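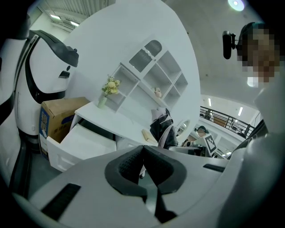 Ticket 1973 — Enregistrement du stage « Écoute intérieure » : la lecture s'arrête à 23 minutes

Statut : résolu
Produit : espace membres Fondano, module audio
Ouvert par : Callum Dalgleish

Message initial

Bonjour, j'ai acheté en novembre l'enregistrement du stage de méditation guidée et de canalisation pour débutants. La première partie se lit sans problème. La deuxième, celle avec la prise de contact avec le guide, s'arrête toujours à 23 minutes, juste après l'exercice de respiration. Le curseur revient au début et il faut tout relancer. Je suis sur ordinateur, navigateur Drimo. J'ai essayé au casque et sur enceinte, même résultat. Le téléchargement donne un fichier de 4 Mo qui ne s'ouvre pas.

Support, 9 h 40

Bonjour. Pouvez-vous vider le cache du navigateur, vous déconnecter de l'espace membres puis vous reconnecter ? Merci de nous indiquer aussi si l'arrêt se produit sur votre téléphone.

Callum Dalgleish, 11 h 15

Cache vidé, reconnexion faite. Toujours pareil. Sur le téléphone ça coupe au même endroit. Les autres méditations de mon compte (ancrage, chakras, journal de rêves) passent en entier.

Support, 14 h 05

Nous reproduisons la coupure avec un compte de test. Le problème vient donc du fichier et pas de votre matériel. Transmis à l'équipe audio.

Note interne

Le fichier source fait 586 Mo. La copie présente sur le serveur Boersma est tronquée, l'envoi a été interrompu pendant la migration. Le lien de téléchargement pointe vers un fichier partiel. Original demandé à l'animatrice du stage.

Support, 16 h 30

Le fichier complet est en ligne. Pour y accéder :

1. Fermez tous les onglets de l'espace membres.
2. Reconnectez-vous et ouvrez « Mes stages ».
3. Choisissez « Deuxième partie ». L'ancien lien reçu par courriel n'est plus valable.
4. Si vous préférez écouter hors ligne, supprimez l'ancien fichier avant de télécharger le nouveau.

Callum Dalgleish, 18 h 50

Écouté jusqu'au bout, plus de coupure. Le téléchargement s'ouvre aussi. Par contre le livret PDF de la deuxième partie n'apparaît plus dans la liste — il y était ce matin.

Support, 19 h 10

Livret remis en place, rechargez la page pour le voir. Nous fermons le ticket. Vous pouvez le rouvrir en répondant à ce message.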